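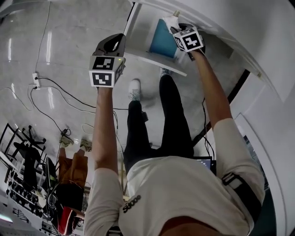 Does a Bramia points booking still earn nights towards status if the hotel part is paid with a voucher?
Only the part paid in cash or by card earns. The voucher portion is ignored, and a stay covered wholly by voucher earns nothing.

seolbc
Posted 18 February 2022
I have a 400 pound voucher from a cancelled December package. If I put 200 of it against a two-room stay and pay the rest by card, do both rooms count or one?

yian_so
One. Bramia treats the first room as the member's room and the second as a guest room, whatever the payment split.

drumex12
Not correct for packages. On hotel-only bookings the second room is dropped. On flight plus hotel, both rooms sit under one itinerary number and both post. I had 12 nights credited that way last year.

yian_so
Were those booked before the merger with Olter? The old Olter terms allowed it. Section 2 of the current terms says "one room per member per stay" and makes no exception for packages.

drumex12
Before, yes. I have not seen a package refused since, though.

bitna.j
I have. Package to the coast, two rooms, second room shown as "not eligible". Support confirmed it by email and would not review it. The way round is to make two separate bookings, each with its own member number. You lose the package discount on the second room.

seolbc
The second traveller is my sister, and she has an account. Can the voucher be split across two bookings?

bitna.j
It can, but only by phone. The website uses the voucher once and holds the balance for a few days before it shows again. Ask for the balance to be reissued as a new code.

drumex12
I would still try the package first. Free cancellation applies on most of them, so check the points preview on the payment page and cancel if it looks wrong.

yian_so
The preview shows points, not nights. It will not tell him what he wants to know.

seolbc
Understood. I will ring them and book the rooms separately – the discount on the second one is small anyway.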